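Cesta de plástico perforado

Compartir 14 · Comentarios 3

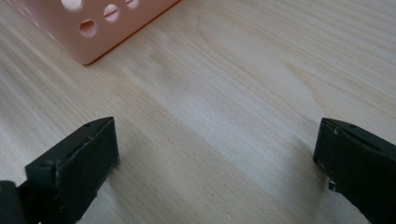 La cesta de plástico perforado es un recipiente abierto, de paredes con agujeros, que se usa en casa para guardar, llevar de un cuarto a otro o tener a mano cosas pequeñas. Se fabrica por inyección, en una sola pieza casi siempre. Formas: cuadrada, rectangular, redonda, ovalada. La más corriente en mesas y baldas es la de líneas rectas con esquinas suavizadas, como la de color rosa salmón apoyada sobre madera clara, con los agujeros redondos puestos al tresbolillo y un reborde inferior algo más anaranjado que la pared. No tiene tapa en su versión básica. Recibe también los nombres de canastilla, cestillo, organizador calado o simplemente «cesta de agujeros».

Nombre y límites del término

El uso no es fijo. En catálogos de menaje «cesta» suele implicar calado y «caja» pared ciega, pero hay fabricantes que lo hacen al revés. Canastilla se oye más en América; en España la palabra se asocia antes a la ropa de recién nacido. Barreño y cubeta quedan fuera, son para líquidos. La bandeja tampoco entra: pared demasiado baja.

Historia

Precedentes en mimbre, alambre y chapa troquelada. El alambre plastificado dominó las cocinas hasta que el molde de inyección abarató todo lo demás. La casa Pultska puso en venta en 1964 una serie de cestillos calados de polietileno, en tres tamaños, en principio para fruta. Se vendieron sobre todo para pinzas de la ropa. El molde grande daba problemas — el plástico se alabeaba al enfriar — y se retiró pronto; los otros dos siguieron con cambios menores. Stanisława Laskowska, autora de un estudio sobre menaje barato, sitúa en esa serie el paso del agujero cuadrado al redondo. Otros autores no le dan tanta importancia.

Hacia el final del siglo llegaron los tonos pastel. El catálogo de Vanmont del año 2000 traía la misma cesta en melocotón, verde agua, crema y gris, y ya no la ponía en la sección de cocina sino en una nueva, «orden». Desde entonces la cesta se vende en juegos, con medidas que encajan unas con otras y con los cajones de fondo normal.

Materiales

Polipropileno, lo más frecuente. Ligero, aguanta bien el agua caliente del fregadero y dobla un poco sin partir. Polietileno en piezas más blandas. Poliestireno en las baratas y brillantes; se raja por las esquinas si se cae llena. El acabado puede ser brillante o mate. El mate disimula los arañazos pero coge la grasa de los dedos, sobre todo en colores claros.

El color va en la masa, no pintado. Por eso un corte o una raspadura no deja ver otro tono debajo. Los rosas y los salmones son de los que más se comen con el sol; una cesta dejada en el alféizar puede acabar con dos caras distintas.

Los agujeros

Ahorran material, quitan peso, dejan pasar el aire y escurren. También dejan ver mas o menos qué hay dentro sin sacar la cesta de la balda. Disposiciones habituales:

- en cuadrícula, filas y columnas alineadas
- al tresbolillo, cada fila desplazada respecto a la anterior
- en banda, solo en la parte alta de la pared

El tresbolillo reparte mejor el esfuerzo y admite más agujeros con la misma rigidez. El canto del agujero delata el grosor de la pared: en las piezas buenas es grueso y romo, en las malas fino y con rebaba. La rebaba se quita con una lija fina o con el lomo de un cuchillo. El fondo puede ser ciego o calado según el uso; para lápices y clips conviene ciego, para verdura calado.

El modelo 1270 de Wurby, muy copiado, combina fondo ciego y pared calada. Existe una variante con asas recortadas en los lados cortos, se rompe antes.

Usos

Cocina: ajos, cebollas, sobres, especias en frascos. Baño: botes, peines. Costura y papelería: carretes, cintas, rotuladores. Juguetes pequeños, con la pega de que las piezas menudas se cuelan. En la despensa sirve de cajón falso: se tira de ella y sale todo lo del fondo. En la mesa de trabajo se suele dejar en una esquina, para no perder superficie.

No es adecuada para harina, arroz suelto ni nada en polvo. Con papel en el fondo, regular.

Conservación y limpieza

Agua templada y jabón. Los agujeros acumulan pelusa en el borde interior — cepillo de dientes viejo o pincel. Nada de estropajo metálico en acabados mates, deja brillo a parches. Sobre tableros de madera conviene secar la base antes de apoyarla; el agua atrapada bajo el reborde deja cerco, más visible en maderas claras. Si cojea, agua caliente, peso encima y dejar enfriar. No siempre funciona.

Las cestas iguales se apilan metiendo una en otra. Si se pegan por el vacío, girar un poco antes de tirar. En las caladas pasa menos.

Colecciones

El fondo Wilczyńska conserva piezas de la serie de Pultska, entre ellas una del tamaño grande, alabeada. Se enseñan en abril. El resto del año solo con peticion previa.

Véase también

Escurridor. Caja apilable. Cestería. Tresbolillo. Moldeo por inyección.

Comentarios (3) · Compartir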